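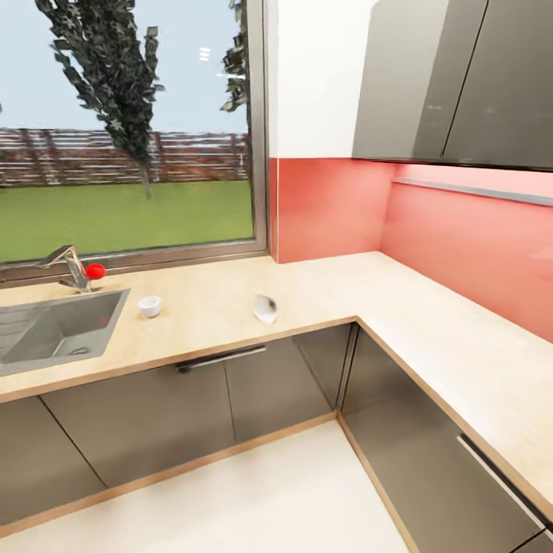
What is the Lestuleo kitchen set for?
It is a set of simulated runs for comparing two grippers and two arm controllers on ordinary kitchen handling. If you need force data from real hardware, this set won't help you.

Lestuleo Kitchen Gripper Comparison - Data Card

By Irja Leinonen
May 3, 2019
Print this page | E-mail this page
65 shares | 2 comments

## Summary

Everything in this release was rendered. There is one kitchen, with a counter, a sink and a window over the yard. The runs compare the Birurano parallel gripper with the Plernham gripper, each driven by the stock controller and by the Aidoo controller. The set has 1838 runs. Of these, 350 are held out for testing and should not be used for tuning.

A run starts from a reset and ends when the task is done, when the time limit is hit, or when an arm faults. Faulted runs are kept and flagged. Please don't drop them before you report a success rate - the two controllers fault in different places, and dropping them makes the stock one look better than it is.

## The kitchen

The room geometry is fixed. What changes between runs is which small items are out and where they sit. Cups, plates and coffee things are the most common. All of them are rigid bodies. Liquids are drawn but not simulated, so a full jar handles like a solid one with the same mass.

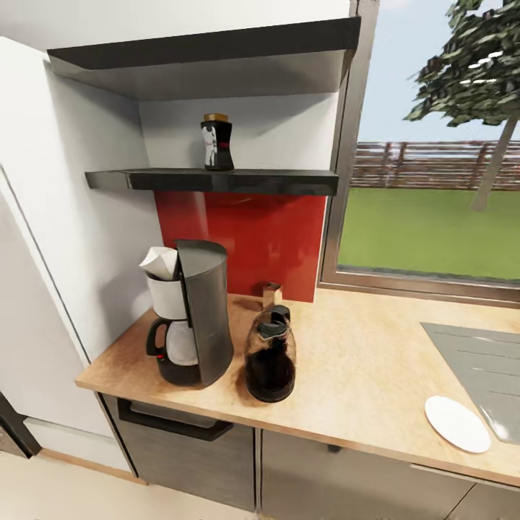 Coffee corner: coffee maker and dark-filled glass jar on the counter, coffee jar on the shelf.

Glass is the weak point of the depth channel. Depth on clear or dark glass comes from the renderer and is perfect, so a policy that leans on it will not carry over to a real sensor. A noisy depth channel is included for that purpose. Use it if you plan to move to hardware.

## Cameras

Each run has room views, a view from behind the arms, and close views at the grippers. All streams share one clock. The close views are useful for judging finger contact and not much else, as the gripper body takes up a large part of the image. We tried moving the mount farther out. It gave a wider view but hit the upper shelves during tall reaches, so we put it back.

Exposure is fixed across all views. There is no motion blur.

## Grippers and controllers

The Birurano gripper closes faster and has less trouble with thin rims. The Plernham gripper holds round items better and slips less when the wrist turns. Neither is good at picking a plate up off a flat counter. Most runs that succeed at it slide the plate to an edge first.

With the Aidoo controller the arms settle sooner after a long reach. It also pushes harder on contact, and some small items get knocked away before the fingers close.

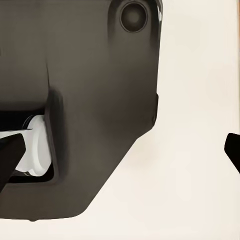 Orest Hnatiuk wrote in after the first release to say that the grip numbers looked too generous. He had rerun the small-item tasks with finger friction cut in half and saw the gap between the two grippers nearly close. He asked for the friction value to be listed with every result.

That was a fair request. Friction is now stored in the header of each run, and the results table has a second column for the low-friction setting. Anyone quoting the old table should switch to the new one.

## Two-arm tasks

In the two-arm tasks both arms work over the same stretch of counter. The item may be handed across or held by one arm while the other does something to it. Collision checks between the arms are on in all runs. Contact between the fingers of opposite arms is allowed, but contact between forearms ends the run.

Mark Anthony Dalisay wrote the task scripts. Wilfredo Buenaventura and Trinidad Buenaventura checked the success labels by hand and settled the cases where they disagreed. 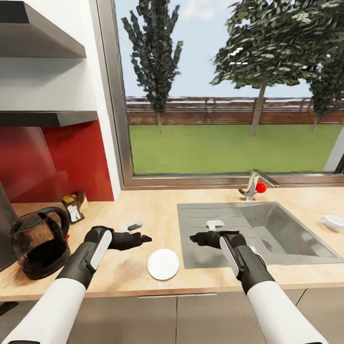 ## Known problems

- The plate can sink slightly into the counter when pressed from above. Runs where this happens are flagged.
- Success labels for handovers are strict. An item that is passed and then dropped counts as a failure.
- Joint torque is missing from early runs with the Plernham gripper.
- A fix for the plate contact is planned for June. Run numbers will stay the same.

2 comments | Print | E-mail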